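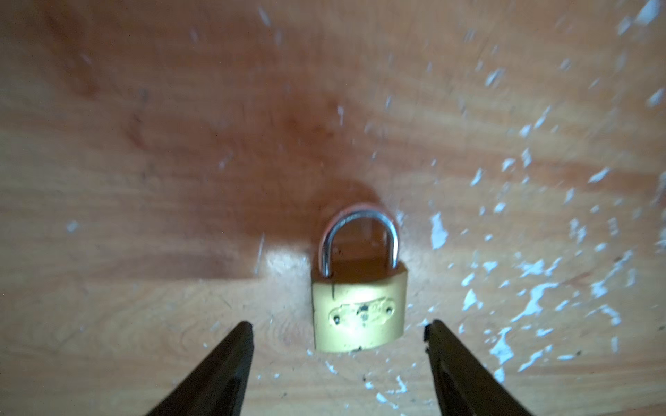 No. 17

The Lock from Traltach

December | by a reader in Sekiguchi

My aunt gave me the padlock in a bread bag, along with 12 old keys and her blessing, and I do believe she was glad to have the drawer back. It was a stubby yellow thing with an oval plate on its front, the lettering so rubbed and grimy that she swore it said Celten and I swore, just as warmly, that it didn't say much at all.
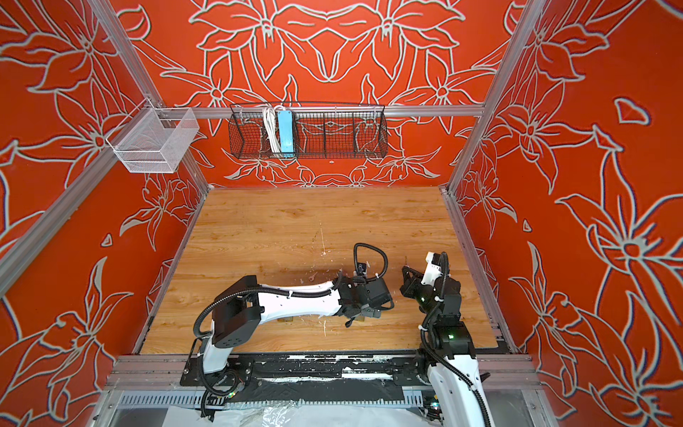 The lily walls, and the bench.

I took it to the room with the orange-red walls, where the big pale lilies climb all over, and I tried the keys the slow way, one after another, with my tea going cold on the stairs. I thought of the boathouse at Traltach, shut up for almost 40 years, and of her, young, walking away from it with her pockets jingling. Then I put the kettle on again and telephoned to ask what was inside.

"Oh, oars," she said. "Mostly oars."

Sign up for our newsletter and get a new story every month.

More stories
The Sirken Ferry
300 Jars of Plum
A Coat for Celten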